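Who pays for the local news on my radio

August 13, 2019

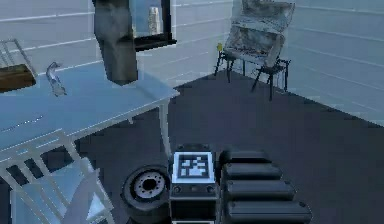 I moved to Condside four years ago and the radio was my first teacher of English in this country. I listened in the kitchen, with the dictionary next to the sink. So when our small station, the one on the hill behind Jurmont, asked the regulator to renew its license, I wanted to read the papers. I am a curious person, and also I was a little worried.

The file is public. You can go to the office and ask for it, or you can read it on the website if you have patience. I printed 44 pages and stopped there, for the sake of my printer.

The station belongs now to a company with the name Ginda. Before, it was the property of the Aebischer family, who lived two streets from the studio. Ginda wants to make the morning news in another city, 36 miles from us, and send it back here by cable. The rules permit this, as long as the station still serves the community. What "serve" means is not written very clearly, and I read that paragraph many times, thinking my English was the problem. My neighbor Liliana Sorrentino, who was born here, read it too and she did not understand it better than me.

People could send comments until the end of last week. The regulator received 761 of them, and 674 were against the change. I wrote one of these. It took me two evenings. I wrote that on the night of the flood the announcer told us which bridge was closed, and he knew it because he had just tried to drive over it. I do not see how a person in another city can do the same.

Aníbal Brandão, a friend from my evening course, thinks I am too sentimental. He says that a station without money cannot serve any person, and that the young ones in his house never turn on a radio. Maybe he is right about the money. The Aebischers lost a lot in their last years, this is in the file also, on page nine. But then I would like the regulator to ask Ginda for something in exchange, for example one reporter who lives here, and to write it in the license and not in a letter of good intentions.

The decision should come before the end of August. I will write again when I have read it, and if somebody knows what is a "main studio waiver", please explain it to me in the comments. I found three definitions and they do not agree.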